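Hand-held grippers for packing demos – worth the bother?
Teaching by demonstration board, 6th January

ferrule_nine
We're recording people putting insoles into clear bags, so that an arm can one day do it worse and more slowly. Up to now I've driven the arm by remote from the next room, and my best session was 17 usable runs before my wrists resigned. The Herell lot swear by hand-held grippers with marker cubes on top. You skip the arm entirely and just do the job. Tried it at Dillgate and I'm nearly sold.

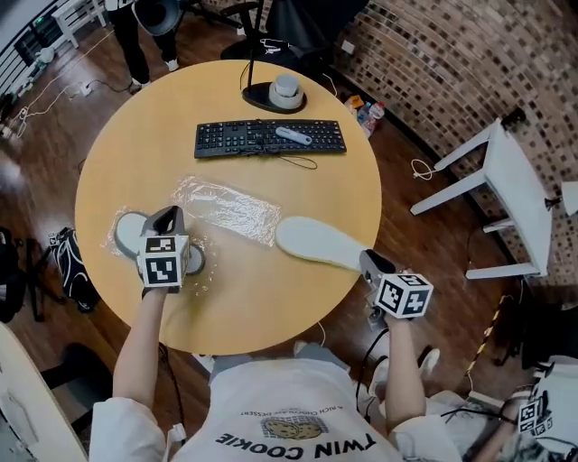 Two grippers, two insoles, one bag. Keyboard stays on the table.

My worry is the film. It creases, it slides, it clings to the jaws, and I can't tell how much of that a policy will ever learn.

mossbank
Nearly sold on what, though? With remote driving you only record things the arm can do. With those in your hands you'll twist your wrist some way no arm can follow and not notice until playback. We binned 20 out of 100 for exactly that.

ferrule_nine
So you kept 80 in the time I'd have managed 17. I'm not hearing the downside.

mossbank
The downside is that the 80 were done by someone with elbows.

Pell_Tarrow
Both of you are ignoring the cubes. Lean over to see the bag and your head gets between them and whatever's tracking them. I sit up straight like I'm at a piano exam. Also, open the bags beforehand and record the opening as its own task. Ours went from hopeless to 82 good runs in an afternoon once we split it.

mossbank
Splitting it is cheating.

Pell_Tarrow
It's called Ferkavero stage two and it has its own folder, thank you.

ferrule_nine
Splitting it tomorrow, then. Mossbank, I'll send you the playback and you can mark my elbows.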